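**Etthorpe workshop puts hand-held grippers on a fixed service plan**

July 27, 2026

The automation workshop at Etthorpe has changed the way it looks after its hand-held grippers. Until April the tools were repaired when something went wrong with them. Now each one has a service card, and the work on it is done after a fixed number of hours, also when the operator has no complaint.

The grippers are used at the tube bench, where operators hold them by hand and move laboratory tubes between racks. The movements are recorded and later used for programming the Luda cell, which does the same kind of work with an arm. For this reason the hand tool and the tool on the arm must close in the same way. If a finger on the hand tool has play in its joint, the recording is made with a small error, and the cell repeats this error many times.

Tsehay Kumsa, who is responsible for the bench, wrote the new plan together with two operators. She explains that the problem came slowly. "We had 16 recordings in one week where the tube was turning a little between the fingers," she says. "We changed the speed, we changed the rack, we cleaned the glass. Then we took the gripper apart and saw that one bushing was worn. On the other side the bushing was still good, so the fingers did not meet in the middle."

The interval is set at 85 hours of use. At this point the operator wipes the arms, checks every pivot for side play and looks at the pads on the fingers. A pad that has become shiny or hard is replaced, and always the two pads together. A new pad on one side and an old pad on the other side gives a different friction, and a glass tube will then begin to roll when it is lifted.

The bushings are left in place if they pass the check. When one fails, both bushings at the same level of the linkage are changed. The pins are cleaned with a dry cloth and are not oiled, as oil was found to travel down the arm and reach the pads. The workshop buys the pads from Gashaw, a small supplier in Jadstead, and cuts them to size itself.

After service comes a holding test. The fingers are closed on an upright glass tube, first without lifting it, and a second person looks at whether both pads touch at the same moment. Only then is the tube raised. The test is repeated with smaller plastic tubes, and the result is written on the card with the initials of both persons. 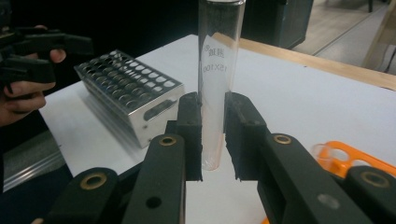 *A glass tube marked 15X100 between the padded fingers of a gripper at the tube bench. The round brass-colored bushings are at the pivot points of the linkage.*

Since the plan was started, 328 holding tests have been written down. In 147 of them the operator made some correction before the tool was given back, in most cases a new pair of pads. Ms. Kumsa says that this number is higher than she expected, but that it will go down when all the old pads are gone.

The cards are kept in the drawer under the bench. Operators who take a gripper to another room are asked to take the card also, and to write the hours on it the same day. The Luda cell itself will get a similar card after its next stop, with a longer interval that is still to be decided.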